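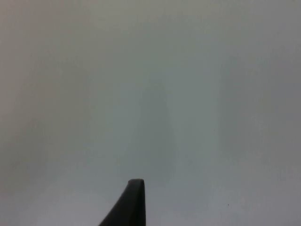
Gray again this morning.

The council seat for our ward is open, and I went to the candidates' evening in Pernden last night to see who wants it. Three people are running. Two showed up on time, and the third, Arash Abbasi, came in while the chair was reading out the rules.

I should say where I stand. I voted for Rūta Strazds last time and I didn't regret it until the expenses list came out in September. The mileage claims added up to 1,709 for a ward you can cross by bike. She has paid back 300 of it and says the rest was for regional meetings. Maybe it was. The meetings aren't listed anywhere I could find, and I looked through the minutes back to the last election.

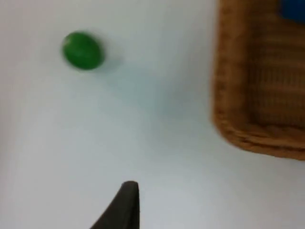 Ieva Laur thinks I'm being too hard on her. She wrote to me that every councilor claims mileage, that the form has no space for the purpose of a trip, and that I should be asking who designed the form.

That's a fair point about the form. I still think a person can write the purpose on the back.

Anyway, the evening. There were 70 chairs out and people standing behind them, so interest isn't the problem. Mārtiņš Jaunzems spoke first and wants every claim put online within a month. He didn't say who would do the work. Mārtiņš Avotiņš wants a fixed allowance and no claims at all - simpler, but then the ones who never travel get a raise. Abbasi talked mostly about the Sproģis road junction, and when he was asked about expenses he said he would publish his own whatever the council decided.
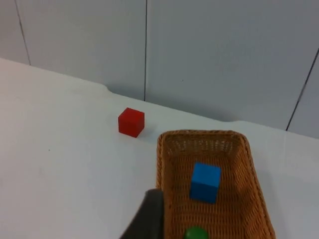
What I'd like to see

A claim form with a line for the purpose. The date and destination of each trip. Someone outside the council checking the totals once a year, and the result read out at an open meeting. Prirach has done it this way for a while and their meetings are no longer than ours.

I'd also like the bus to Nundora back, but that came up for
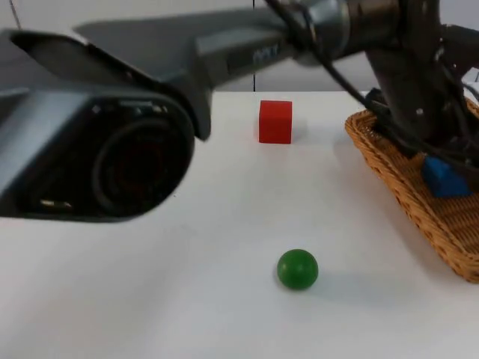

maybe a minute before the hall had to be cleared, and none of the three gave a date. Avotiņš said it depends on the county. The county said last year that it depends on us.

I haven't decided how to vote. I'm leaning toward Abbasi, mainly for the answer on expenses, but I want to read his plan for the junction first. It's supposed to be at the library by the end of the month.

Recent posts
The Nundora bus, one year on
Reading the Pernden budget so you don't have to
Why I stopped going to the planning meetings
Sproģis junction: the three options
Notes from the Prirach open meeting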